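The second harvest

Vertical farming lost its investors once. The people selling it again say the sums are different this time.

The pitch deck has a leaf on the cover. It always has a leaf on the cover. I have been writing about agricultural start-ups long enough to have a drawer of these things, and the leaf has barely changed since the first wave of indoor farming companies went looking for money, promising lettuce without weather, soil, pests or, as it happened for a fair few of them, profit.

That wave broke. Warehouses were fitted out, ribbons were cut, and then power bills arrived. Anyone who had held shares in the sector through the slide could be forgiven for never wanting to hear the words "controlled environment" again.

And yet the decks are back. The one on my desk belongs to Hornero, which wants to grow salad greens and herbs on the edge of Climville, a regional centre with cheap industrial land, a decent highway and a council that badly wants something to put in the old freight precinct. The company has a lease, a demonstration room and a forecast. The forecast is the part worth reading slowly.

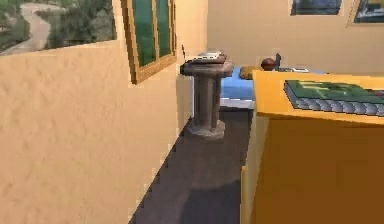 Hornero says its first building will produce 474 tonnes of leafy greens in its third full year of operation. That is a confident figure for a business that has so far sold its produce to a handful of cafes and one grocer. It rests on a yield per square metre that the demonstration room has reached, according to the company's own summary, in its best quarter. I asked for the other quarters. I was told they would be "less representative", and they did not arrive.

To be fair to Hornero, picking the best quarter is an old habit in farming of every kind. Wheat growers do it at the pub. The difference is that a wheat grower's banker has decades of district averages to check the story against, and indoor farming has very little of the sort. Operators guard their numbers, the ones that failed took their records with them, and what gets published tends to come from equipment suppliers with lights to sell.

Which brings us to the lights. Power is still the cost that matters most, whatever the deck says about automation. Mallet, the lighting firm supplying the Climville project, markets its new fixtures on efficiency, and I have no reason to doubt that they do more with a kilowatt than the ones bolted up in the last boom. But a better lamp is competing with the sun, and the sun sends no invoice. A lettuce grown in a paddock two hours down the road gets its energy for nothing. It needs water, labour, fertilizer and a truck, and some weeks it gets hailed on, and for most of the year it still lands at the wholesale market for less.

Hornero's answer is that it won't be competing with that lettuce. It intends to sell at the premium end: washed, pesticide-free, picked that morning, twelve months a year. The deck calls this customer "the quality-first household". I've met this customer in every deck in the drawer. She shops on values, she is loyal to a brand she has never heard of, and she doesn't look at the price on the shelf. I have yet to meet her at the supermarket, where I mostly see people turning over bags to find the one with the longest date.

There is a real case for indoor growing, and it annoys me a little that the sellers so rarely make it. Supply gaps happen. When floods or heat knock out a growing district, prices jump and restaurants start swapping cabbage into things that were never meant to have cabbage in them. A buyer who needs basil every day of the year might well pay more for a contract that holds up in a bad February. Remote communities, where fresh greens come in by air or after days on a truck, have a better argument still. So do nurseries raising seedlings, where a small area under lights can start plants worth far more than a bag of rocket.

But those are small, particular markets. They suit small, particular businesses with patient owners. They don't suit a capital raising of this size, and so the deck hurries past them on its way to the slide with the hockey stick.

The freight precinct

Climville's part in all this deserves its own look. The council has offered a rates holiday and help with a road upgrade, and in return it has been promised 148 jobs. The number appears in the council's brochure and in Hornero's material, and it is worth asking what sort of jobs they are. The same deck that promises them also promises, six slides later, that robotic seeding and harvesting will cut labour costs by more than half once the building is running at full tilt. Both of these things can't be true for very long. When I put it to the company, I was told that the first number covered "the construction and ramp-up phases". The brochure leaves that out.

Locals I spoke to were polite about it. Several had worked for the freight company before it left, and they have heard about new industries before. One man fixing a fence near the site asked me what the lettuce would be doing indoors, and I found I couldn't improve on the question. 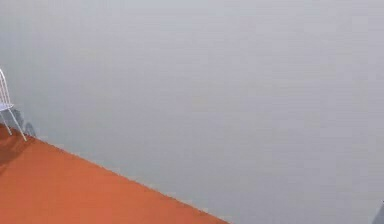 Then there is the software. No agricultural venture can raise money now without some, and Hornero's comes from a partner called Dorkodix, which offers a platform that adjusts light, temperature and nutrient mix by tracking the growth of each tray. The demonstration is handsome. Coloured squares shift from amber to green. A graph climbs. Dorkodix says its models have been trained on 2382 crop cycles, and it may be so, but crop cycles of what, and where? Baby spinach under one set of lamps tells you something about baby spinach under that set of lamps. Growers who have been in glasshouses all their lives will tell you that the trouble usually comes from somewhere dull: a blocked line, a warm patch by the door, a fungus that came in on somebody's boots. I'm prepared to believe software can spot some of that early. I'd like to see what it costs per kilo of spinach, and that graph was missing.

Glasshouses, by the way, are the comparison the indoor crowd likes least. A modern glasshouse gets most of its light free and uses lamps to top up the dull months. It already grows tomatoes, cucumbers and capsicums at a scale that shows up in the supermarket, it has done so for years, and lenders understand it. It isn't novel, though, and nobody puts novelty money into a glasshouse. In Hornero's deck it gets a single line, under "legacy systems".

What would change my mind? A full year of audited yields, bad quarters included, would be a start. So would a signed supply contract with a price in it, long enough to outlast the launch publicity. The power agreement matters too. Hornero says it has "secured competitive renewable supply", a phrase that covers everything from a ten-year fixed deal to a phone call. If it is the former, the company ought to be shouting about it, as a locked-in tariff would do more for the forecast than any amount of amber and green.

I'd also want to see the waste figures. Indoor farms like to talk about how little water they use, and they do use very little. They talk less about trays that are thrown out when a batch goes wrong, or about what becomes of the growing medium afterwards. At small scale it goes in a skip and no one minds. At 474 tonnes it is a line in the budget, and it needs a truck of its own.

The raising closes in October. The minimum parcel is $500, low enough to bring in people who like the idea and would enjoy telling friends that they own a bit of a farm. There is nothing wrong with that, provided they think of it as the price of a hobby. The offer document, to its credit, says plainly on its second page that investors may lose everything they put in. The leaf is on the first page, and it is a good deal larger than the type.

I bought a bag of the greens before I left Climville. They were crisp, clean and a bit bland, and the bag cost nearly twice what I pay at home. I ate them over three nights and they kept well. The grocer told me they sell steadily enough when they're marked down.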